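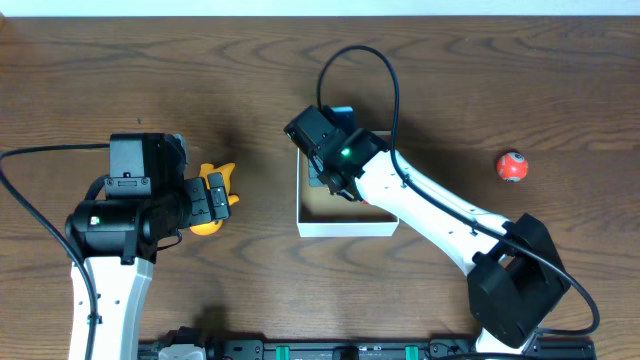 ## 3. Materials and Packing Task

### 3.1 The toys

The main item in the study was a rubber duck of the kind sold for the bath. Ducks were bought as a mixed lot from Guvex and used as delivered. We chose them for their shape. A duck has a wide, rounded underside, a narrow tail, and a head that sits well forward of the middle, so its weight and its outline don't agree. A person filling a box with such toys has to decide which way the head should face and whether the tail should go under or beside the next item. Blocks, the other common item in earlier packing work, raise fewer of these questions. A block put down near a wall usually ends up flat against it.

The ducks were soft enough to give when held at the sides and returned to shape when released. Any duck with a split seam or a flattened base was taken out of the lot before the first session. Ducks were not washed, powdered, or treated in any other way. The surface was slightly tacky at room temperature, and this mattered more than we had expected. Two ducks pressed together at the flank tended to stay together when one of them was moved, and a duck set down at an angle against a wall could hang there for a moment and then slide.

### 3.2 The box

All placements were made into small open cardboard boxes with short walls, white on the outside. They were supplied flat by Kater and folded by us on the morning of each session. The design has no lid. It is meant for counter display, where the buyer looks down into the box and takes an item out from above.

Short walls are convenient for this purpose and awkward for packing. They allow an item to be brought in from the side at a low angle, but they offer little support to anything that is taller than it is wide. A duck standing on its base next to the wall is supported only along its lower body. The head has nothing behind it. We kept the short-walled box all the same, as it is the form in which the retailer, Nistor, puts small toys on its counters, and a deeper box would have answered a question the store does not have.

Boxes were replaced whenever a corner opened or a wall began to lean outward. A leaning wall can make a poor placement look like a good one, with the item resting in a space that a sound box would not have. Corners were checked by eye between trials. No tape was used at any point.

### 3.3 The table

The work was done on a wooden tabletop from Miketti with a warm brown color and a strong grain. The far edge of the table was set toward a white wall. We considered covering the wood with plain paper and decided against it after a short comparison. Yellow toys and a white box both stood out well against the brown surface, and a paper cover shifted under the box each time a wall was touched.

The grain did cause one practical problem. Its dark lines were at first used as a guide for setting the box back in the same position between trials, and two of the authors turned out to be using different lines. After the first session the position was checked with a card template that was laid down, used, and taken away again. Small differences in the angle of the box remained, and we made no attempt to correct for them in the analysis.

### 3.4 Procedure

Sessions were held in October. There were 10 sessions in all, and together they gave 400 placements. A trial began with the open box near the center of the table. An item was brought over the box, lowered, and let go, and the next item was kept close to the box until the first had come to rest. Keeping the next item close shortened the pause between placements, and it also meant that its direction was often settled before the space left in the box was known. Figure 4 shows a duck held to the left of the box while work goes on at the box itself.
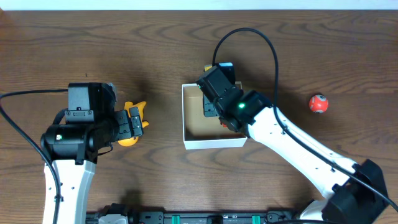 *Figure 4. Duck held in a gripper to the left of the open white box on the wooden table. The second gripper reaches into the box.*

We scored each placement from the position in which the item came to rest. Three outcomes were used. An item was scored as *settled* if it stayed on its base where it was let go. It was scored as *turned* if it stayed on its base but rotated, usually until the tail met a wall. It was scored as *tipped* if it ended on its side or face. Items that landed across the top of a wall were scored as tipped whichever way they faced. We did not use a separate category for items that touched one another, although many of them did.

Nothing was straightened during a trial. If an item tipped, it was left as it lay, and the next one was placed in whatever room was left. This is stricter than ordinary shop practice, where a fallen toy is simply set upright again. We wanted the effect of an early mistake to carry through to the later items, and correcting it by hand would have hidden that effect.

### 3.5 Outcomes by position

Of the 400 placements, 190 were settled and 70 were tipped. The rest were turned. Tipping was most common along the walls and least common in the middle of the box, with the corners between the two. We had expected the corners to be the worst place. A corner supports the body from two sides, however, and a duck that started to lean in a corner often stopped before it fell.

Direction also made a difference. A duck placed with its head toward the wall was more likely to tip than one placed with its tail toward the wall. In the head-first position the breast met the cardboard before the base was flat on the floor of the box, and the toy rocked back. In the tail-first position the tail bent or slid upward along the wall, and the base came down level. Most of the turned items were also tail-first placements, in which the tail had been pushed to one side.

The order of filling had a smaller effect than direction. Starting in the corners left a gap in the middle that was hard to use for a last item, and that item was frequently set down on the backs of the others. Starting in the middle avoided this but pushed later items against the walls, where tipping was more common. Neither order was clearly better in a box of this size. We return to the question of the last item in Section 4, where ducks and blocks are placed in the same box.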